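Filed under: Diary / Kitchen garden / June

Quarter to six in the morning and I'm already down at the plot with a flask, because I could not stay in bed knowing the broad beans were ready. They're ready! I've been squeezing the pods every evening like a fussy shopper and yesterday they finally had that proper knobbly feel. Picked the bottom two rows before the sun got over the hedge and came home with the big canvas bag so full the handles were creaking.

Burgi Holzer was there before me, of course. She has the plot by the water butt and grows her beans up hazel sticks with string going every which way, and they never fall over, whereas mine lean towards Medstead the moment there's a breeze. She gave me a handful of summer savory and told me to put it in the pan with the beans. I'd only ever read about it in seed catalogues. It smells like thyme that's been somewhere hot and come back peppery. I've begged a seedling off her for the corner where the coriander bolted.

Blackfly on the tips, but not badly. I pinched out the tops and took them home too, as they're lovely wilted in butter (washed twice, three times for luck). The strawberries are coming on under the net and something has been getting in at the far end, so I've pegged it down with tent pegs. The second sowing of peas is up as well, all but a bald patch in the middle that I suspect is mice.

Podded for most of the morning with the radio on. I love podding. That furry white lining! Mohandas rang halfway through to ask whether I'd do a table at the Windedport produce swap and I said yes before he'd finished the sentence. Last year they had 300 people through the hall and I came home with a jar of quince cheese, a rhubarb crown and somebody's spare colander. He wants beans, herbs and any seedlings going. I have far too many squash plants, so that's those sorted.

Then the cooking, which I'd been looking forward to since about February. I did the small ones whole with the savory and a bit of lemon, and double-podded the big ones for a mash with mint, garlic and more oil than I'd admit to Gudrun. Ate it on toast, standing up, and then made another slice. 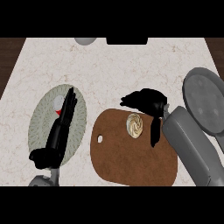 The rest I blanched in batches and put in the freezer, flat on a tray first so they don't clump, then into bags. I've got up to 5 kilos to get through if the top rows do what I think they'll do. Yaneth swears by drying hers on the plant for soup, so I'm leaving one row alone to try it, and I'll save the fattest for seed while I'm at it.

Back down at seven this evening to water. Swifts over the allotments, screaming their heads off, and the elderflower by the gate fully out at last. Picked a dozen heads for cordial and they're steeping now with lemon and sugar under a tea towel. Must remember citric acid from the chemist tomorrow, and string, and to give Burgi her trowel back.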